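Brirkport Sound Archive, Transfer Workshop
Notebook, shared volume
Entry for January 2026

Besson spoken-word set, transfer and restoration, continued

Work resumed on the Besson recordings after the winter closure. The set consists of 80 sides, of which 16 had been transferred and checked before the break. All remaining discs were returned to the workshop shelves and left in their sleeves overnight before handling. The sleeve numbering does not follow the order of the plays. Colleagues should work from the shelf list and ignore the printed numbers on the spines, which were changed at least once by the original publisher.

Cleaning. Discs were washed by hand with the standard solution, rinsed twice, and dried upright. One disc from the second box has a scratch running from the lead-in to the third band of side one. It was cleaned but not played. A second copy is held in the duplicates room and will be used in its place if its condition allows. The paper inner sleeves are acidic and have shed onto several discs. New inner sleeves were fitted as each disc was finished. The old ones are to be kept in a separate folder, as two of them carry penciled notes in what seems to be a studio hand.

Playback. The elliptical stylus gave a cleaner result on the later discs. On the earliest discs the larger conical stylus was preferred, since it rides above the worn part of the groove. Tracking force was left as set before the closure. The left channel was slightly low on the first run of the day and the headshell leads were reseated, after which both channels matched on the test disc. The test disc itself is showing wear and a replacement should be ordered before May.

Speed. The pitch question raised in the previous entry has been settled in part. The trumpet flourishes that open the history plays run sharp against the organ passage on the last side, and the difference is the same on both pressings. It is therefore likely to come from the master tape. The transfers will be left at nominal speed and a note will be added to the catalog record. Any correction is to be made only on the listening copies.

Restoration. Three settings of the Drusix declicker were compared on the same passage, the opening chorus from the first history play. The strongest setting removed nearly all surface noise but also softened the consonants, and the word endings in the verse were dulled to a degree that cannot be accepted in a speech recording. The lightest setting left a regular tick from a pressing fault. The middle setting was adopted for the whole set, with manual repair where the tick is heard behind a pause. Broadband noise reduction was tried and rejected. The room tone between speeches is part of the recording, and removing it made each actor sound as though placed in a separate booth.

The battle sequences need particular care. The declicker reads the sword strokes as clicks and takes the front off them. It must be switched off by hand for each of these passages and switched on again afterward. Start and stop times are to be entered in the session log.

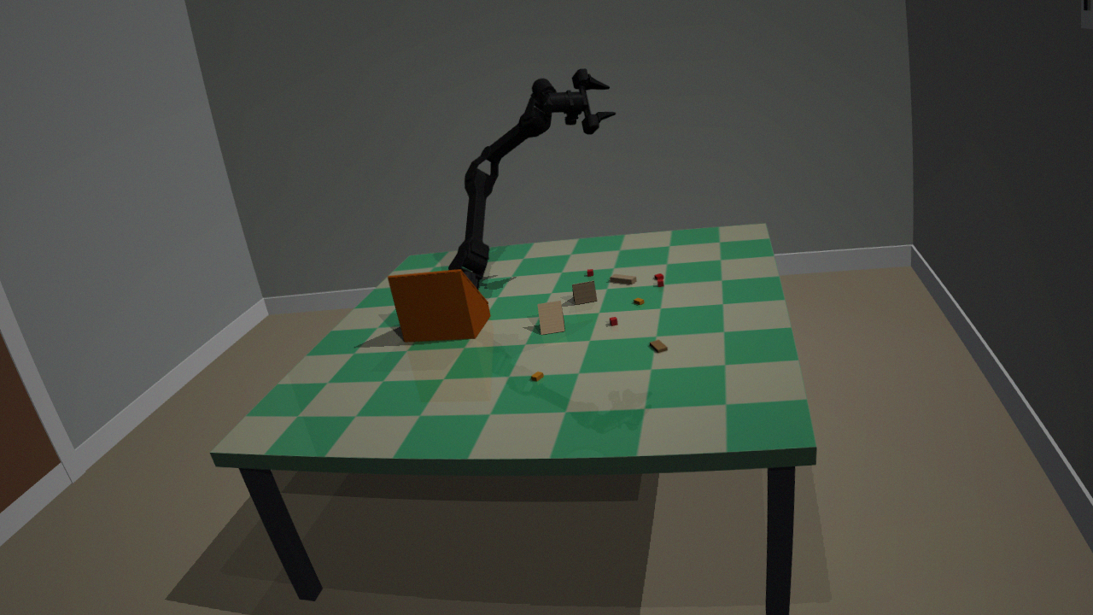
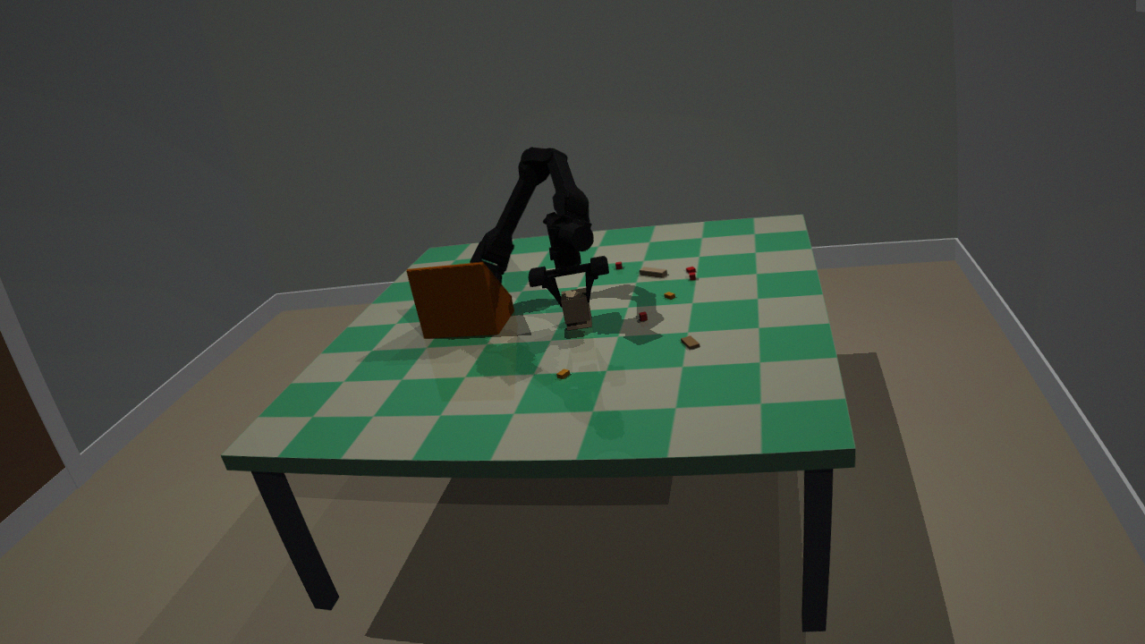

Edits and joins. Side breaks in the Besson set fall in awkward places. In the second comedy the break comes in the middle of a speech, and the last line of the first side is repeated at the head of the next. The repeated line is a different take, with a longer pause before the final word. The archive copy keeps both. For the listening copy, the second take was used and the join was made on the breath. It passed a check on headphones and on the workshop speakers. A similar repeat in the tragedy has been left alone until the prompt script can be consulted.

There is a faint voice under the music in one of the songs, on the left side of the stereo image. It may be a cue given to the lute player. It is present on both pressings and is not a fault in our transfer. It should not be removed.

Files and naming. The Skilletus catalog rejected a number of records on import. The cause was the colon in the play titles, which the form treats as a field break. Titles have been re-entered with a comma. The part numbers were not affected. Files already on the server keep their former names until the whole set is complete, at which point they will be renamed together. Colleagues are asked not to rename single files in the meantime, as the checksums are tied to the present list.

Booklet. The printed booklet supplied with the set gives a cast for each play but omits the singers and the musicians. The session sheets for two of the comedies name an instrumental group and give the hall in which the music was taped, which differs from the hall used for the speech. This explains the change in acoustic before each song, previously logged here as a possible edit fault. The earlier remark should be treated as withdrawn. The booklet was scanned in full, covers included. The center pages are loose and should be handled flat.

Listening. Side 45 was played through without stopping as a check on the chosen settings. Speech was clear at a low level. One thump remains in the final scene, shortly after the letter is read, and is thought to be an actor's foot on the studio platform. Left as is.

Outstanding

Inspect the duplicate of the scratched disc and record its condition.
Order the new test disc.
Request the prompt script for the tragedy.
Add the pitch note to the catalog record for each history play.
Ask the print room whether the penciled inner sleeves can be scanned at a higher resolution.
Replace the felt on the second turntable, which has begun to lift at the outer rim.

Next session to begin with the second box, side one of the Roman plays, conical stylus fitted.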